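The board that does everything

I've been meaning to write about small things for ages. By small things I mean the cups and trays and bits of packet that collect on every surface in this house, and which I have finally (finally!) started sorting one boardful at a time. It began in January, when I went looking for a spare button and came back with 12 odd lids and no button at all.

My method, if it deserves the word, is to put a pale wooden board on the floor, bring things to it a few at a time, and decide about each one before anything else is allowed on. I've tried doing it at the table and I only end up spreading. A board has edges, and I seem to need edges – the same way I can't peel potatoes without a bowl. 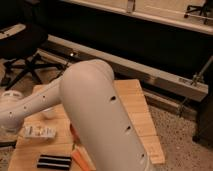
A reader called Plamness wrote in to say the floor is all very well until your knees are past it, and that a tray on the bed does the same job with a cushion behind you. Fair point, and I'll admit I get up rather more slowly than I get down. A tray with a lip would stop things rolling off, too.

I do still like the floor, though. Small see-through things are the worst for going missing, and against light wood I have to look properly, which slows me down in a good way. Little cups I keep if they stack. Clear boxes I keep if I can find something to go in them the same day, and otherwise out they go, however useful they look.

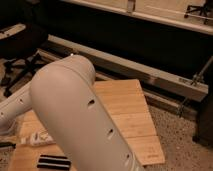 Paper and wrappings get the quickest decision of all. If it's crumpled it goes in the recycling or the bin, and I don't smooth it out to read it first, because that way lies a lost afternoon and a cold cup of tea. Anything I can't name goes in a jar on the windowsill for a month. The jar is fairly full at the moment, I should say, and I did rescue a curtain hook from it last week and felt terribly pleased with myself.

Next up is the drawer under the kettle, which I've been avoiding since the spring.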